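**Minutes of the house meeting, Forari House, ground floor dining room**

Start 7:10 in the evening. Present: 8 residents. Two residents excused themselves because of the night shift at Drirnton.

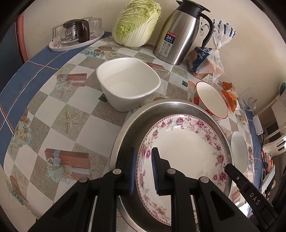

**1. Minutes of the last meeting**

The minutes from November were read and accepted. One correction was asked: the broken kettle was from the upstairs kitchen and not from ours. The secretary will correct it in the book.

**2. Washing of dishes**

This point took the most time. The sink in the kitchen still drains slowly, so the residents wash at the round table with the steel basin. Some residents like this way and want to keep it also after the repair. Others said that the table is for eating and that the tea tray has to be moved each time.

After discussion the meeting agreed the following:

- The basin may stay on the round table until the sink is repaired. After this we will discuss it again.
- Large plates are washed one at a time. The flowered plates are old and we can not buy the same ones any more.
- Bowls must not be left leaning on the basin overnight. They go back to the shelf on the same evening.
- Glasses are kept upside down on the tea tray, together with the glass teapot.
- The person who cooks does not wash.

One resident asked if the strawberry bowl is for common use. The answer is yes, but please not in the microwave.

**3. The sink**

The landlord's office sent the price from the company Pandey. The repair of the drain with a new trap will cost 3000, and the work will take 2 visits. The landlord pays for the pipe and we pay nothing, but we have to empty the cupboard under the sink before the first visit. The date is not given yet. The secretary was asked to write to the office again and to ask for a morning time.

**4. Food on the table**

It was said that too much food stays on the table between meals. Vegetables, for example cabbage, should go to the cold shelf by the back door. Bread can stay on the table if the bag is closed well. Snacks which are not for sharing should be kept in the own room of the resident. Last month there was an unhappy conversation about a packet of snacks and the meeting does not want to repeat it.

A proposal to write names on everything was voted. For: 3. Against: 5. The proposal did not pass.

**5. Hot water**

The steel jug is to be filled by the first person who gets up. If you pour the last cup, you fill it again. The meeting did not make a list for this, but it can make one later if the jug is found empty too often.

A second jug was proposed. It was decided to wait, as there is no place on the table while the basin is there.

**6. Tablecloth**

The cloth with the blue border was bought from the common money and most residents are happy with it. One resident finds the gift boxes more suitable for a birthday. It was agreed to keep it until spring. It must be wiped after every washing of dishes, also under the basin, where the water collects.

The old cloth will be cut for cleaning rags.

**7. Common money**

The monthly amount stays at 40 for each resident. From this we buy dish soap, sponges, tea, bread and paper towels. Receipts go in the tin on the window sill, with the date written on the back. Three receipts from last month have no date and it was not possible to say who should be paid back. These residents are asked to come to the secretary.

**8. Other matters**

- The light above the back door is working again.
- A drying rack for the dishes would help. Two residents will look at the prices and bring them to the next meeting.
- The shoes in the corridor were mentioned again.

Tasks: letter to the landlord's office (secretary), prices of drying racks (residents of rooms 4 and 6), emptying of the cupboard under the sink (all, when the date is known).

The meeting was closed at 8:25. The next one is in the same room, after the first visit from Pandey.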